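Week 3: Automation and the small kitchen
Tutor: Thu Chu

Last week we looked at the Tallton warehouse, where whole jobs were redesigned at once. Kitchens change more slowly. At Bruvutstead, a catering firm with 153 staff, the arms were brought in for resetting benches between shifts: putting tools back, moving caddies, lining up bottles. Cooking stayed with the cooks.

Management counted the minutes saved. The kitchen hands talked about other things. Tools now had a fixed home, and a whisk left in the wrong slot meant a stoppage that a person had to clear. Several said they spent less time tidying and more time checking.
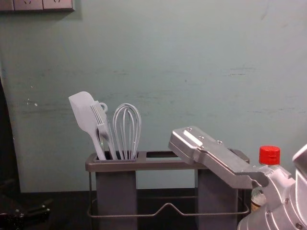

Pay grades were not touched until November, when "bench monitor" was added as a duty with no extra loading. The union organiser argued it was skilled labour, as it took almost 3 weeks to learn. Compare this with Eninier, where the same duty got its own classification.

For the tutorial, read Khổng, pages 135 to 153, and bring notes on who at your own workplace fixes things when a machine stops. Is it written in their job description?

Reading responses are due 15/06/2019.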